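Section 3: Laying out your first arrangement

Now for the fun part! Your Prelska flower kit is unpacked, the stems are sorted, and you get to decide what goes where. Give yourself 20 minutes the first time and enjoy it — you'll be much faster by your third bouquet.

Before you begin

Pick a plain, light surface. White is wonderful for this, as every petal and leaf shows up clearly against it. If you are pushing two table panels together, line up their edges so that stems don't catch in the gap.

Choosing your lead flower

1. Take out one flower with a strong color. A single red rose is a lovely place to start, and it goes with nearly everything in the kit.

2. Lay it on its side with the stem running diagonally toward you. You can now judge the full length, bloom to tip, before you bend or trim anything.

3. Fluff the leaves under the bloom with your fingertips. They arrive a little flattened, and a gentle pinch at the base opens them right up.

4. Bring in a second flower that contrasts in both color and texture. Something pale and fluffy, like the light blue stem, looks terrific near deep red. Keep the two well apart at first and move them closer bit by bit.
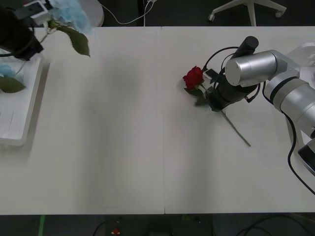

5. Swap, turn and try again. Hold each flower upright near its final spot, step back, and look at it from the side as well as from above.

6. When you like the pair, set both in a shallow tray while you pick out the filler greens.

Note: Long, thin stems look elegant but tip easily in a wide vase. Use the Gistel collar (part 802) to hold them at an angle.

Caution: Artificial stems may have wire inside. Cut them with wire cutters, never with kitchen scissors, and wear eye protection — the short ends can fly.

Caution: Keep fabric petals away from candles and hot lamps.

If a leaf comes off

Don't worry, it happens! Slide it back onto its peg and press for a few seconds. Spare leaves are in the small envelope taped inside the lid.

Continue to Section 4, Filling in with greens.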